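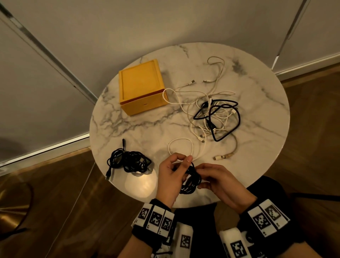

Coiling a black cable at the round table, with the white ones still waiting their turn.

Open day at Hademum draws neighbors in to see how robots learn to tidy

Anyone who has ever opened a kitchen drawer and found six chargers knotted together would have felt right at home at Hademum on Monday, June 8, 2026, when the robotics workshop opened its doors to families, students and a good many curious people who had only come down the street for bread.

The busiest corner by far was the one with the small round marble table, where the work was as plain as could be: take a cable out of the pile, wind it into a coil, lay it down, take another. The person doing the winding wears a black band on each wrist, set with little white tiles printed in black-and-white squares, and the recordings of those hands go into Dinsa, the project that teaches Hademum's two-armed robot, Makach, to handle soft and floppy things. Makach itself was in the big hall next door, folding dish towels at a pace my grandmother would have had words about, and it got a round of applause for every single one!

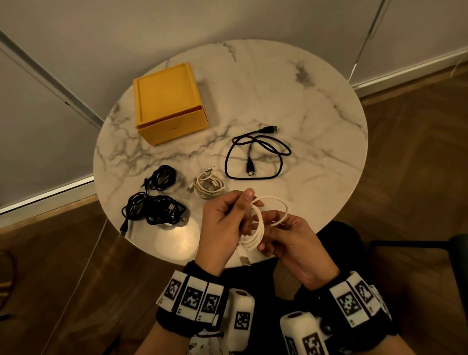 Why cables, of all things

I asked this, and so did nearly everybody in line behind me. The answer from the Dinsa team was that a box keeps its shape when you pick it up, and a cable does as it pleases. It slides, it twists, the plug swings around and catches in the next loop over. People deal with all this without thinking, a thumb here and a finger there, and the team would like to have as many examples of it as they can get. They have 500 recordings of cable winding so far and are hoping for 1,000 by January, with different people doing the work, as no two of us seem to wind a cord the same way (over the hand, around the elbow, or the way my brother does it, straight into the bag).

Children were allowed to try on a spare pair of wristbands in the hall, and there was a table of old cords for them to practice on, which kept them happy for much longer than the lemonade did.

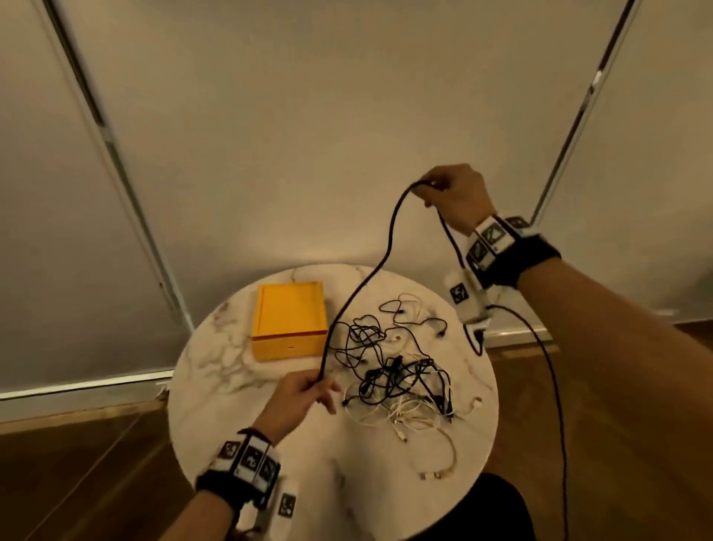

Dorottya Vincze

The day ended with a short talk from Mulano, the company that supplies Makach's grippers, followed by so many questions that the folding chairs were still out well after closing. Hademum had set out 100 visitor badges in the morning and ran through all of them by lunch, so latecomers got a paper sticker and a warm welcome just the same.

A second open day is planned for January. Admission will be free again, and visitors are invited to bring along any old charging cables they no longer need.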